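Thursday, February 15, 2018

A visit to the Skenau lighting works

We have sold Skenau wall lights and outdoor fittings since 2010, but until last week none of us had been to see where they are made. Thiện Mai from our trade counter and I went over for the day, mostly to look at the new range of dimmable downlights and to ask about the delays we had on orders placed in November.

The works is on the Zukness estate, a short drive from the station. It is a low brick building with the offices at the front and the workshops behind. We signed in, were given overshoes and a badge each, and were met by Jordan Bunting, the production manager, who took us round himself.

We started in the metal shop. Brass and steel come in as sheet and tube and are cut, bent and drilled on site. The glass is bought in, most of it from Courtois, and every box is opened and checked on arrival. Jordan said the opal globes are the hardest thing to get right, as a small difference in the white shows up badly when three of them hang in a row over a kitchen worktop. We have had that complaint from customers ourselves, so it was useful to hear that globes are now matched before packing. If you order a set of pendants, order them together and they will come from the same batch.

Finishing is next door. The antique brass is still done by hand and takes 5 days from start to boxing. The satin nickel is much quicker. Thiện asked why the antique brass on the picture lights looks darker than on the matching wall lights, and the answer is that they are lacquered differently. Jordan agreed it ought to be in the catalogue.

The assembly area was quieter than I expected. Fittings are wired on benches, then each one goes to a test bay for an earth check and is switched on before it is packed. On the day we were there they were working through 700 of the Hultimura bulkhead, an outdoor fitting we have sold a lot of to people with dark side passages.

After lunch (sandwiches, and decent coffee) we saw the downlights in a mocked-up hallway with a dimmer on the wall. They dim smoothly to a low level and I could not hear any buzz, even standing right under them. The warmer of the two colours is the one I would choose for a living room or bedroom. The cooler one suits a utility room. Both need a trailing edge dimmer, so if you have an older dimmer at home you will probably need to change it – we stock them.

On the delays, Jordan said the trouble was with drivers coming in late and that they now hold more of them in the stores. Our outstanding orders should be with us by the end of the month. We will ring anyone who is waiting.

The downlights will be on display in the shop once our samples arrive.
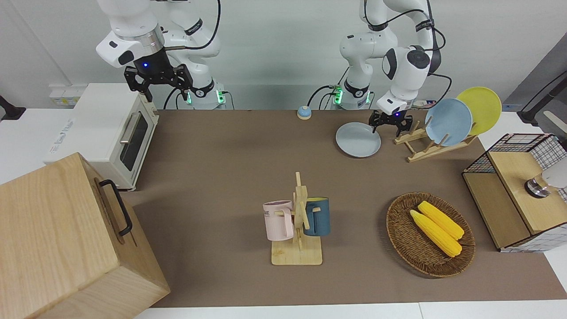

We also brought back the new Skenau catalogue and a set of finish samples, both at the trade counter if you would like to borrow them for a weekend.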